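カテゴリ:授業・プロジェクト > 空間利用演習 > 成果報告
掲載:2月 文:空間利用演習 第四班
シェア 33 コメント 2

予約されているのに誰も座っていない席について
――Radmont館一階学習室の利用実態と改善案――

一 はじめに

Traltsteadキャンパスの学生に「学習室は混んでいるか」と聞くと、たいてい「混んでいる」と返ってくる。続けて「最近いつ行ったか」と聞くと、たいてい黙る。本班の研究はこの沈黙から始まった。

対象はRadmont館一階の学習室である。席数は33。壁沿いに一人用の机が並び、中央に大きな共用テーブルが二つあり、窓側に低いソファの一角がある。席はすべて予約制で、予約システムKanelを通して一時間単位で押さえる。予約画面を開くと、平日の昼間はほぼ全席が赤く塗られている。赤は「予約済み」を意味する。ところが、画面が真っ赤な時間に部屋の扉を開けると、そこには静けさと、暖房と、鞄がいくつかあるだけということが少なくない。

大学側は昨年度、席の不足を理由に学習室の拡張を検討した。本班の問いは単純で、足りないのは席なのか、それとも別の何かなのか、ということである。指導教員からは「問いが単純なのはよいが、答えまで単純にしないように」と最初の面談で釘を刺された。以下、その釘が刺さったまま書いている。

なお、本班は五名で構成されるが、うち二名は研究開始時点で学習室に入ったことがなかった。これは先入観のない観察者として有利に働いたと中間発表で説明したところ、会場の反応はあまりよくなかった。

二 調査の方法

調査は三本立てで行った。

第一に、Kanelの予約記録の分析である。図書・施設課に申請し、個人が特定できない形で一学期分の記録を提供してもらった。総件数は2,793件。申請から受け取りまでに五週間かかり、そのうち三週間は申請書の様式が旧版だったことに双方が気づくまでの時間である。新版との違いは、右上の欄が一つ増えたことだった。欄の名前は「備考二」で、何を書く欄なのか窓口でも分からず、空欄のまま受理された。

第二に、現地での目視による在席調査である。班員が交代で部屋に入り、一時間に一度、どの席に人がいるか、人はいないが荷物があるか、何もないかを記録用紙に書き込んだ。調査員自身も席を一つ使うので、その席は集計から除いた。最初の週はこれを忘れており、本班の調査員が学習室でもっとも勤勉な利用者であるという結果が出ていた。

第三に、アンケートである。用紙を300枚印刷し、食堂前とRadmont館の入口で配った。回収できたのは154枚だった。回収率としては悪くないと本班は考えているが、回収箱には学食の割引券と、別の授業の出席カードも入っていた。出席カードは担当の先生の研究室前まで届けた。

調査票の設計には思いのほか手間取った。初稿では「学習室に満足していますか」という設問を冒頭に置いていたが、試しに他班の学生に答えてもらうと、全員が「ふつう」に丸をつけて終わった。そこで「最後に学習室で席を立ったとき、何をしに行ったか」という設問に差し替えた。回答が急に具体的になった。具体的すぎて報告書に載せられないものもある。

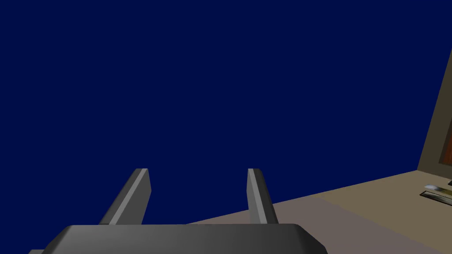
三 予約記録から分かったこと

まず、2,793件の予約は均等に散らばっていない。集中するのは三つの時間帯で、午前十時、午後一時、午後四時である。授業時間割の隙間と一致しており、ここまでは誰でも予想がつく。予想がつかなかったのは予約が入れられる時刻のほうだった。予約の多くは、Kanelが翌週分の受付を開始する午前零時から数分のうちに入っている。つまり学生は、来週の自分がいつ勉強したくなるかを、深夜零時に布団の中で決めている。

この時刻に入れられた予約を、利用当日に入れられた予約と分けて在席調査と突き合わせると、はっきりした差が出た。当日予約の席には、たいてい人がいた。零時予約の席には、人がいないことのほうが多かった。来週の自分は、今の自分が思うほど勤勉に育たないらしい。

次に、席ごとの偏りがある。壁沿いの一人用机は、どの時間帯でも最初に埋まる。中央の共用テーブルは最後まで残り、埋まるときは試験前に一気に埋まる。窓側のソファ席は件数では中位だが、連続予約が目立つ。四時間続けてソファを予約する人が何をしているのかは在席調査で判明した。寝ている。本班はこれを利用形態の一つとして認めるかどうかで長く議論し、最終的に「休息」という分類を設けた。

取り消しについても触れておく。Kanelには取り消しの機能があり、画面の三階層下にある。アンケートでその存在を知っていたと答えた人は少数派だった。知っていて使ったことがある人はさらに少ない。使ったことがある一人は自由記述欄に「取り消したら『本当に取り消しますか』と二回聞かれ、悪いことをしている気分になった」と書いている。予約するときには一度も聞かれない。

四 在席調査から分かったこと

在席調査でもっとも悩まされたのは、鞄の扱いだった。

席に人がおらず荷物だけがある状態を、当初は「離席中」と記録していた。しかし同じ鞄が朝から夕方まで同じ角度で置かれている例が続き、「離席中」の意味が班内で怪しくなった。そこで、二回続けて人が確認できない場合は「荷物による占有」とすることにした。分類を変えた途端、学習室の利用者のうち無視できない割合が鞄になった。

荷物の種類にも傾向がある。長く置かれるのはノートパソコンの入っていなさそうな、薄い布の鞄である。高価なものは持ち歩き、安いものに席を守らせるという判断が働いていると考えられる。もっとも極端な例では、席を守っていたのはペン一本だった。ペンは三時間その席を守り、その間に共用テーブルの隣の席を使おうとした学生が二人、ペンに遠慮して別の席に移った。

共用テーブルが不人気な理由は、観察だけではつかみにくい。向かいに人が座ることを嫌うという説明がまず思い浮かぶが、実際には隣の席のほうが避けられていた。二人いる場合、彼らはほぼ必ず対角に座る。三人目は、残った二つの角のどちらかを選ぶ。四人目で角が尽きると、五人目は部屋を一周して帰っていく。十二人が座れるはずのテーブルは、こうして四人で満席になる。

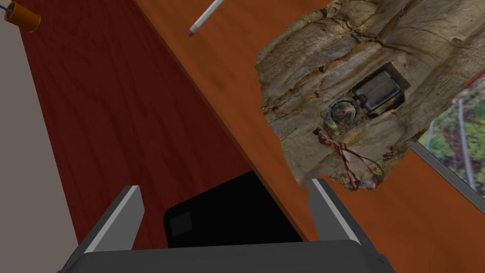

図1 木目の天板(CG)。

この「四人満席」の現象は、アンケートの結果ともよく合っていた。共用テーブルについて「空いていれば使う」と答えた人は多かったが、続く設問で「空いている」と感じる人数を尋ねると、回答は零から四までに収まり、五以上と答えた人はいなかった。席の数え方が、大学と学生の間で違っている。大学は椅子を数え、学生は角を数えている。

在席調査にはもう一つ、予定になかった収穫がある。部屋の温度である。調査員が寒い、暑いと毎回用紙の余白に書き込んでいたため、後から集めると簡易な温度の記録になった。それによると、壁沿いの奥の机は午後になると暑く、入口付近は一日を通して寒い。人気の席がどこも暑い側にあることから、利用者は暑さには耐えるが寒さには耐えないと推測できる。調査員の一人は入口付近の担当が続き、途中から記録の字が読めなくなった。

五 アンケートから分かったこと

回収した154枚のうち、学習室を週に一度以上使うと答えた人は半数に届かなかった。使わない理由として最も多く挙がったのは「いつも満席だから」である。この回答をした人の多くは、別の設問で「部屋に入ったことがない」にも丸をつけていた。満席であることは、Kanelの赤い画面を通じて部屋の外にだけ広く伝わっている。

二番目に多かったのは「静かすぎる」だった。これは本班の予想と逆で、改善案の初稿に書いていた「私語禁止の徹底」はこの時点で消えた。自由記述を読むと、静かさそのものより、自分が音を立てることへの恐れが書かれている。「お菓子の袋が開けられない」「鼻がかめない」「椅子を引いたら全員が顔を上げた」。最後の回答者はそのまま帰ったそうである。椅子については在席調査でも確認し、脚の先のフェルトが取れているものが半分以上あった。

三番目は、内装に関する不満である。「病院の待合室みたい」「落ち着かない」「長居する気にならない」といった記述がまとまって見られた。どのような部屋なら使いたいかを自由に書いてもらう欄では、「木」という字が突出して多かった。木の机、木の床、木の香り、なぜか「木こり」。ところが、木のどのような状態が好ましいのかを少人数の聞き取りで掘り下げると、意見はきれいに割れた。表面が平らで明るい色の木を好む人と、年月を経て荒れた木を好む人がおり、後者は少数だが熱意があった。
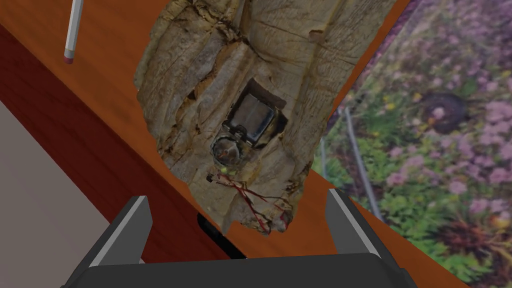

図2 荒れた木肌の例(CG)。ひび割れと深い溝がほぼ縦に走る。

聞き取りで荒れた木を推した参加者に、その上で答案が書けるかと尋ねたところ、しばらく考えて「壁でいい」と答えた。机に求めるものと眺めるものに求めるものは別であるという、ごく当たり前の知見が得られた。本班はこれを中間発表で「触れる木と見る木の機能分化」と呼び、質疑で「要するに机は平らがいいということですか」と聞かれた。その通りである。

飲食については、賛否が拮抗した。飲み物だけは認めてほしいという意見が目立つが、蓋つき容器に限るという現行規則で飲み物はすでに認められている。規則は入口の掲示板に貼ってあり、その上に別のお知らせが貼ってあり、さらにその上に自転車を譲りますという紙が貼ってある。

六 改善の試行「Kusuma」

調査結果を受け、本班は小規模な試行を行った。試行にはKusumaという名をつけた。名前の由来は班内でも三説あり、議事録にも残っていない。決まった日の議事録には「名前、決定」とだけある。

試行は二週間、共用テーブルの片方を対象に実施した。内容は次の通りである。

・対象テーブルの席を予約制から外し、来た人が座る方式にする
・席を離れる場合は紙の札に戻る時刻を書いて置く
・天井の照明を一列落とし、手元用の照明を置く
・椅子の脚のフェルトを貼り直す

四つを同時に変えたので、どれが効いたのか分からないという欠点がある。指導教員からは事前に一つずつ変えるよう助言を受けていたが、部屋を借りられる期間が二週間しかなく、また班員の全員が自分の案を譲らなかった。科学的な手続きが民主的な手続きに負けた例として記録しておく。

結果として、対象テーブルの利用者は試行前より増えた。増えただけでなく、角以外の席にも人が座った。五人目が部屋を一周せずに座るところを目撃した調査員は、その時刻を午後二時四十分と用紙に書き、二重線で囲んでいる。

札の運用は半ばうまくいき、半ば奇妙なことになった。多くの人は律儀に時刻を書いた。十五分後、三十分後といった妥当な時刻が並ぶ中に、「春」と書かれた札が一枚あった。「たぶん戻る」もあった。戻る時刻を過ぎた荷物は入口の棚に移す決まりにしたが、実際に移す役は誰もやりたがらず、調査員が移すと利用者から職員と間違われ、プリンターの紙詰まりを直すよう頼まれた。直せなかった。

手元用の照明は班員の自宅や研究室から寄せ集めたため、統一感はまるでない。ところが利用後の聞き取りで最も好意的な反応があったのは、この照明だった。天井の白い光が一列減り、卓上に低い光があるだけで「自分の場所がある感じがする」という声が複数あった。照明ごとに席の人気も変わり、強い白色光のものは避けられ、笠の大きい暖色のものの近くから先に埋まった。光の届く範囲がそのまま席の境界として読まれていたのではないかと本班は考えている。
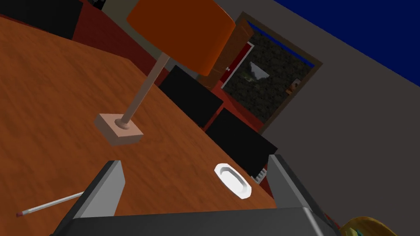
境界という見方を取ると、前半の調査で見えた現象のいくつかに同じ説明がつく。壁沿いの机が好まれるのは仕切りがあるからで、共用テーブルで角が好まれるのは二辺が守られているからである。鞄やペンも、置いた本人にとっては境界線の一部なのだろう。ペン一本に遠慮した二人の学生は、ペンを怖がったのではない。そこに線が引かれているのを読み取ったのである。読み取れてしまうあたりに、この部屋の利用者の育ちのよさと、部屋の使いにくさが同居している。

一方で、予約制を外したことへの不満もあった。遠くから通う学生は、席がある保証なしに早く来る気にはなれないという。もっともな意見で、全席を自由席にする案は取り下げた。この学生は試行中の二週間、毎回座れたことも教えてくれたが、それでも保証は欲しいそうだ。

七 提案

大学への提案は以下の四点である。いずれも拡張工事より安い。

(一)33席のうち共用テーブルの分を当日自由席とし、壁沿いとソファは予約制のまま残す。
(二)Kanelの取り消しボタンを予約完了画面の一番上に置く。確認の問いは一回でよい。
(三)予約開始から十五分を過ぎて在席の確認がない席は、画面上で黄色に変える。赤のままにしない。
(四)共用テーブルに低い卓上の照明を置き、天井の照明は列ごとに消せるようにする。

(三)については、どうやって在席を確認するのかという問題が残っている。入室時に端末へ学生証をかざす方式が確実だが、端末の費用が要る。利用者が自分で画面の「います」を押す方式なら費用はかからないが、布団の中からでも押せる。班内では後者を推す声が意外に多く、理由を聞くと、自分が押すつもりらしかった。

提案は図書・施設課に提出し、担当窓口から受領の連絡をもらった。(二)は次のシステム更新で対応を検討する、(四)は電気容量の確認が必要、とのことだった。フェルトは翌週にはすべての椅子に貼られていた。提案書に書き忘れていた項目である。

八 残された課題

調査期間が一学期に限られたため、長期休暇中の利用は分からない。また、アンケートは食堂前とRadmont館の入口で配ったので、どちらにも寄らない学生の声は入っていない。そういう学生こそ学習室を使わない人たちだと思われるが、どこにいるのか本班にも見当がつかなかった。

試行の四つの変更を切り分ける再調査は、次年度の演習で希望する班があれば引き継ぎたい。記録用紙の原本、未使用の札、照明のうち持ち主の現れないもの二台は、演習室の棚の下段に置いてある。Kusumaの由来についての三説も、同じ箱に入れておいた。

本報告の執筆にあたり、班では学習室の共用テーブルを使うことにした。Kanelで零時ちょうどに五席を予約し、当日は全員が食堂で書いた。

コメント(2)

・ソファの連続予約、たぶん自分です。分類をつけてくれてありがとうございます。
・「春」の札を書いた者です。荷物はまだ棚にありますか。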